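Rewriting the drive swap procedure, part 2

Posted in August, filed under: cell rules, disassembly

The first version of our handling rules for the desktop teardown cell at Iltirholm fit on one page and covered people only. It told you where to stand, when to press the stop, and which door to leave open. It said almost nothing about the part, and drives are the part we damage. Revision 5 went up last month and fixes most of that. These are the sections that changed.

Section 2, grasp. A caddied drive is held by the caddy. Contact with the bare drive casing counts as a fault even if the drive ends up where it should. The caddy flexes a little and the grip force has to be set for that, so the limit is now 40 newtons and is written on the program header where an operator can read it. Before this it lived in a config file in the Bodin project folder, and two copies of the file disagreed.

Section 3, approach. Inside a chassis the arm moves at the reduced speed, with no exceptions for "short" moves. Cables count as obstacles. If a harness crosses the planned path, the operator stops the arm, moves the harness by hand and restarts from the last named waypoint -- resuming mid-path is no longer allowed.

Section 4, fixtures. Every fixture has one orientation and one taught position. If it has been unbolted for any reason, the position is retaught before the next run.
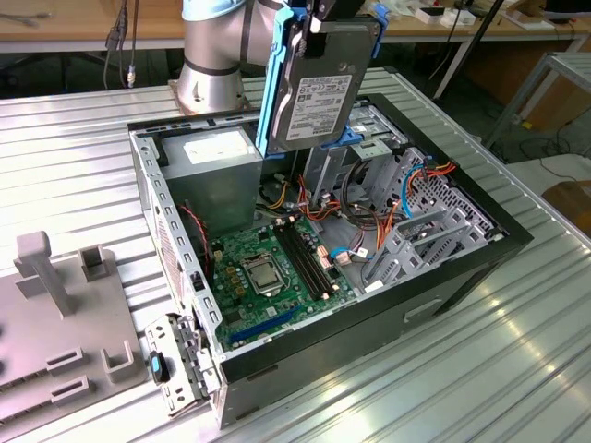
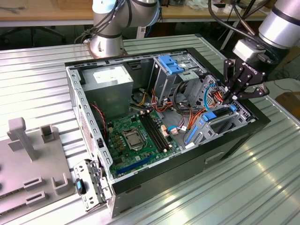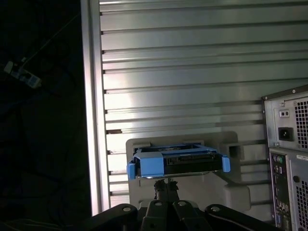
Dosari wrote in from the Zostthorpe site after reading the draft and objected to Section 4. Their view is that reteaching after every unbolting is excessive if the fixture is doweled, and that a probe check against two reference points takes less time and catches the same errors. They also asked why the rule gives no tolerance. Fair on both counts. Ours are not doweled, so the rule stands here for now, but the next revision will allow a probe check on doweled fixtures and will state a number.

Section 6, records. Each run gets a line in the log: program revision, grip limit, fixture ID, result. A stop by the operator is logged as a stop, with no fault code attached. We had people hesitating over the button when every press produced a fault to explain. The log stands at 1,199 lines, and the older entries don't separate the two, so I'm leaving them out of any comparison.

Still open: what to do about caddies with worn rails. At present the operator decides by eye, and I would like a go/no-go gauge on the bench before Section 2 is touched again.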